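Arm reports a good grasp but closes next to the object -- camera fault or gripper fault? | Cluna Help Boards | Robots and Automation

Posted Thursday, September 9, 2021 by tablejogger
1043 views

We have a single arm beside a low cabinet, running a Dositz grasp planner that came with the support plan. The job is dull: pick up the small packages, leave the orange and the bottle alone. Since May it has been logging "grasp OK" on picks where the fingers shut beside the package, and then it goes through the whole drop-off with nothing in the hand.

I pulled the log for the last batch. Out of 590 picks marked OK, 50 had an empty hand at the drop-off. Support told me this is "within normal variation." I don't buy it. A miss I can live with. A miss that gets written down as a success is a fault in my book. 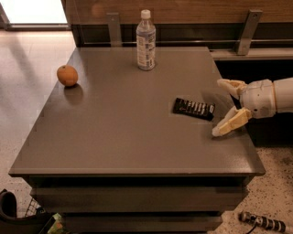

Approach from the right, fingers open, black package next to them.

What I've done so far: recalibrated twice, swapped the finger pads, wiped the camera lens. Support's other theory is that the shiny wrapper confuses the camera. Maybe, but the log says OK on the striped piece too, and that one has about the strongest contrast you could ask for. 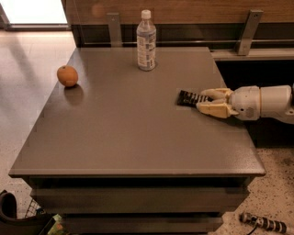 Same side of the cabinet with the striped piece at the gripper.

I can't tell a hold from a near miss in a view like that, and I'm not convinced the software can either. Is this a camera problem or a gripper problem? I'd like to know before I pay for another visit.

Hae-won Ryu
1331 posts

Neither, I think. Find out what "OK" means in your log. On the setup I look after, the flag was set when the fingers reached their commanded width and the motor current stayed under the limit. Closing on air passes that test every time. You can recalibrate until you retire and it won't change.

Try this with the area clear of people and a hand near the stop button:

Command a close with nothing between the fingers. If the log says OK, you have your answer.
Do it again with a package in the grip and write down the final width both times.
If the two widths are well apart, set a minimum width and fail the pick below it. If they're nearly the same (thin packages are bad for this), you need a current threshold or a second look from the camera after the lift.

The empty hands at drop-off and the bad aim are separate faults. Fix the reporting first or you won't be able to measure the aim.

I'd also ask what the arm does after a false OK. Does it take the same path as a loaded one, at the same speed? Ours did, and it swung wide over things it had no business being near.

tablejogger

Ran the empty close. It logged OK. So much for normal variation.

As for the path, it goes over the cabinet, and I don't love how near it gets to the bottle.
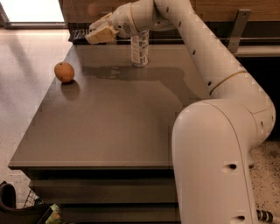 Gripper over the far edge, just left of the bottle.

Support says the clearance is fine. They haven't told me what number they're using -- I've asked.

Hae-won Ryu

Then assume there isn't one. Cut the speed and put a keep-out box on the bottle, larger than you think you need. The wrist housing is fatter than the fingers, and some planners only check the fingertips. Also look at whether it retries after a failed pick. Once you turn on the width check it may start retrying forever, and you'll want a cap on that.

boltandnut

Had the same thing with a Jang gripper, bought a Trendley sensor kit and the problem went away. Just get better hardware. These planners are all junk anyway.

tablejogger

What did the sensor measure, and did you check the log against real picks afterward? "Went away" is what I was told in May as well.

Width check is in now. It fails the empty close like it should. I haven't run a full batch yet so I'm leaving this open.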